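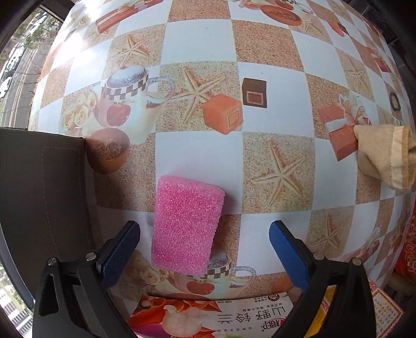 According to Lamisi Wumbei, a grasp planner should be judged by the grasps it refuses, and the early versions of Hesham refused almost none. Her remark is often repeated in discussions of the software.

Hesham is a grasp planning and control package for two-finger grippers. It was written by Etornam Ankrah and Mawuli Mensah at Windberg, a small company in Multville, and first released on October 23, 2021.

The package has two parts. The perception module separates objects from the surface under them. Printed tablecloths are a known difficulty, as a flat drawing of a mug can be taken for a real one - the module compares 3 views before it accepts an object.

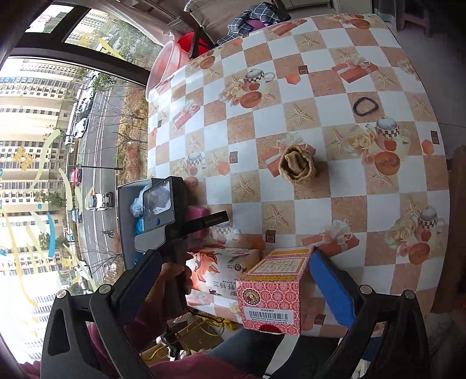
The planner then proposes up to 200 finger positions for each accepted object and gives a score to every one. Positions with a score under 67 are removed. The control loop closes the fingers slowly and stops when the measured width does not change any more.

Soft objects, such as sponges and cloth pouches, are handled with a separate setting, which was added in March of the next year. Kwesi Ametepe criticized this setting because it must be chosen by hand.

A logging tool, Owusu, is distributed together with the package. It keeps the last 600 attempts and deletes older ones.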